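Okay, I've been promising a thread on Punjabi and Pashtun home cooking for ages, and tonight the kettle's on and the kids are asleep. Food of the northwest of Pakistan, as I learned to eat it in Mississauga. Settle in!

First thing: forget the takeaway menu for a minute. The food I fell for is much plainer than that. Lamb, salt, tomato, green chili, good fat, bread. My first proper chapli kebab was at a potluck at Kausar Lashari's place and I ate it standing up in her kitchen before it ever made it to the table.

A chapli kebab is a flat, wide patty, rough around the edges. Ground beef (or lamb, or buffalo if you're in Peshawar), crushed coriander seed, dried pomegranate seed, chopped tomato, onion, chili flakes, a bit of cornmeal or corn flour. The coriander seed has to be crushed, never powdered. You want to bite into it.

Kausar puts a slice of tomato on top of each one and presses it in with her thumb before it goes in the pan. The tomato side chars and goes sweet and I could write a whole separate thread on that slice of tomato.

Someone always asks about the pomegranate seed. It's called anardana, it's sour and a little sticky, and any South Asian grocer will have it. If yours is very hard, give it a quick bash in the mortar. I've used barberries when I ran out and that was lovely too.

Then there's karahi. It's named for the pan, a deep round-bottomed one with two handles. The Peshawari style has no onion in it at all, which I refused to believe until Razia Dhanial made me one. Meat, tomatoes, green chilies, ginger, salt, black pepper. The tomatoes go in halved, and when the skins loosen you pick them off with tongs.

Razia was so firm about the salt. "Taste it when the oil comes up at the sides, then leave it alone." I have been leaving it alone ever since and my karahi is SO much better.

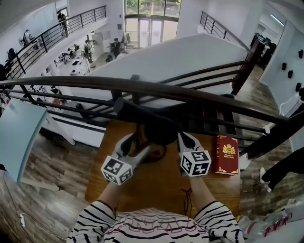
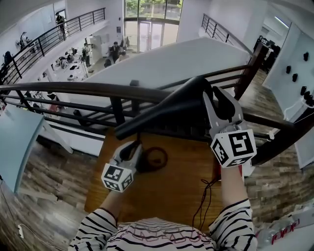

Both taken upstairs, by the dark wooden handrail.

Back to it, because we haven't talked about bread yet! My favourite is the long Afghan-style naan with the grooves down it, which you'll find all over the northwest too. There's a bakery near me, Orakzai, and by late morning the lineup is out the door. They wrap it in paper and you carry it home under your arm like a newspaper.

I've tried making it at home. My oven won't get hot enough, but a baking steel on the top rack gets me pretty close. Wet your fingertips, drag them down the dough, scatter nigella seeds, and get it in fast. Eat the first one over the sink with butter. Cook's privilege.

Kabuli pulao deserves its own day, but quickly: rice cooked in lamb broth, carrots cut in matchsticks and softened in a little sugar, raisins, sometimes almonds. It's barely spicy. My father-in-law, who finds ketchup a bit zippy, had seconds and then asked if he could take the rest home.

If you only take one tip from this thread, wash your rice until the water runs clear and then soak it. I skipped the soak for years. YEARS. The grains come out long and separate and you feel like a genius.

Tea! There's green tea with cardamom, kahwa, poured after a heavy meal in little cups. And there's pink Kashmiri chai, salty or sweet depending on whose house you're in. Kausar Bajwa (yes, I have more than one Kausar in my life, I'm very lucky) makes the salty one and I'm still working up to it. Her kahwa, though, I'd cross the city for.

What I love most is how it's served. One big platter, everyone leaning in, somebody pushing the best piece of meat over to your side when you're not looking. I grew up with one pork chop per person and a spoonful of peas, and the first time somebody did that for me I got a bit teary over the rice.

Ryan Ellwood asked in the replies last time whether you can do any of this vegetarian. Yes! Borani banjan: fried eggplant, tomato, garlicky yogurt on top, dried mint. Make more than you think you need. It's even better cold the next day, straight out of the fridge with leftover naan.

Shopping list if you want to start small: whole coriander seed, anardana, green chilies, a knob of ginger, ripe tomatoes, basmati, cardamom, plain yogurt. You probably have half of it already.

I'll write up the chapli kebab properly in October with amounts, once I've made Kausar measure things for me. She's agreed to use a spoon. Tell me what your family puts in theirs, I want to hear all of it, especially if you're in the egg camp!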